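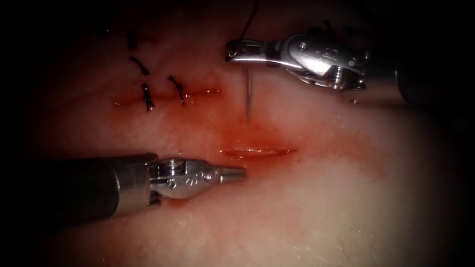

14th July

Suture tensile run, batch two. Tivero braided against the Cloluna monofilament, same gauge, soaked in saline at 37 degrees since June. Florante Magbanua cut the lengths and I did the knots, so any odd knot failures are mine.

Got through 25 pulls before lunch. Crosshead speed as last time. The braided held its knots well and mostly broke at the knot, as expected. Monofilament slipped on four of the first nine. Added an extra throw from number ten onwards and the slipping stopped. Those first nine should be kept out of the average. I've coloured them grey in the spreadsheet.

Load cell was reading a small offset with nothing in the grips. Re-zeroed, checked with the brass weight, fine after that. Pulls one to three were done before I noticed, so correct them or drop them.

Upper grip faces are getting smooth. Cut new strips of emery cloth, grit side out. The spare faces from Rahimi are in drawer 68, still in the grease paper, wrong bolt pattern.

Saline bath topped up to the line. pH strip looked the same colour as last week.

To do:
Label the Vurka samples properly, two jars both say 381
Ask Florante which spool the short offcuts came from
Order more saline tablets
Photograph the broken ends under the scope before they dry out and curl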